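Sorting Small Parts and Wire Harnesses at the Bench
Updated 29/07/2018

Most time lost in small electronics repair goes to finding the part, not fitting it. The layout below applies to any bench where boards and cable assemblies are handled in sets. It needs open bins, one shallow tray and a supply of plain paper.

Bins

Use open-top bins in a single bright color. Dark bins hide black connectors and short leads. Assign one bin to each part type and keep that assignment for the whole job. Mixed bins are slower to pick from than no bins at all.

Label the front lip, not the floor of the bin. At the Constead bench the labels are 2 inches wide, printed in capitals, and replaced when the adhesive starts to lift. Do not write on the bin itself. Marker residue on polypropylene is hard to remove and transfers to gloves.

Place heavy or rigid parts on the side of your non-dominant hand and flexible parts on the other. Cables need the better hand.

The tray

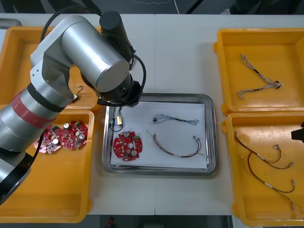
A kitting tray holds one complete set of parts and nothing else. Stainless steel is preferred for general work. It wipes clean and does not flex when lifted. Line it with white paper so that small connectors stand out against the surface. With the tray in the middle and two orange bins on each side, every reach is short, and the round red boards stay on the left while the harnesses stay on the right. Lay the board down first, then the harnesses beside it, spread out so that no strand crosses the board. A harness with a natural bend can be left in a U. Forcing it straight loads the crimps.

Change the paper at the start of each batch or as soon as it shows flux or solder debris. Plain copier paper is adequate for parts that are not static sensitive. For bare boards with exposed semiconductors, use a dissipative liner and ground the tray.

Handling harnesses

Pick up a harness by the connector housing or the sleeve. Never lift it by a single wire. Separate tangled harnesses over the bin, one at a time, before moving them to the tray. If two are caught at the connectors, release the latch side first.

Do not store harnesses wound tightly. Loose loops in a flat bin are acceptable for up to 61 days. For longer storage, bag each one and lay it flat in a drawer.

Handling boards

Hold boards by the edge. Place them component side up, side by side where the bin allows. Stacked boards scrape each other, and tall capacitors take the load. Where stacking is unavoidable, put a sheet of foam between layers.

Stock levels

Keep a small working quantity in the bins and the rest on the shelf. The Grevau store carries 3000 harnesses in sealed cartons, and only one opened carton goes to the bench. Refill bins between batches, never during one.

End of shift

Empty the tray. Return unused parts to their own bins, cover the bins and discard the paper. Wipe the table with a lint-free cloth.

The next revision, due in August, will cover drawer inserts and the Olero label format.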